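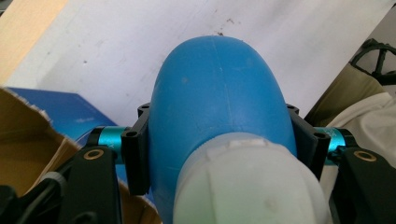
Ticket: Episodes rejected at export, gripper width out of range
Project: Rurusico (student project, Lerkoscombe)
Opened by: Iara Daza
Assigned to: Nélida Montecinos
Opened: 2019-01-07
Priority: normal
Status: closed

Iara Daza
Export script rejects most of the bottle set. Message is "width below minimum" on the first closed sample. The block set recorded on the same gripper exports without errors. Firmware and script are unchanged from December. Restarted the logger and reseated the cable at both ends. No change.

Nélida Montecinos
What does the raw width read with the fingers fully closed on nothing? Please also send the calibration file in use.

Iara Daza
Fully closed reads -6 mm. Fully open reads 6 mm less than the ruler. Calibration file attached. It is the one in the shared folder.

Nélida Montecinos
Constant offset, so the scale is fine and the zero is wrong. The file you attached belongs to the other gripper. Check the serial in the header against the label on yours.

Iara Daza
Confirmed, they differ. Ximena Echeverría copied the folder across before the break and both files had the same name. That does not explain why the blocks passed.

Nélida Montecinos
The minimum is set per object class. For blocks it is 2 mm, so a 6 mm error never reached it. For bottles it is much tighter. The block widths are wrong too and will need exporting again.

Steps:
1. Rename the calibration files by serial.
2. Close the fingers on nothing, hold, and run the zero routine (1000 samples).
3. Record one test grasp on the bottle. Grip the body, not the cap.
4. Export the test grasp only and post the log.

Iara Daza
Done. Closed now reads 0. Test grasp exported with no warnings. Re-export of the block set is running.

Xóchitl Arriaga
Block set finished, 30 episodes, none rejected. The old export is in the archive folder, marked do not use.

Nélida Montecinos
Script now stops if the serial in the calibration header does not match the device. Merged. Bottle episodes can be exported again from raw, no need to re-record. Closing.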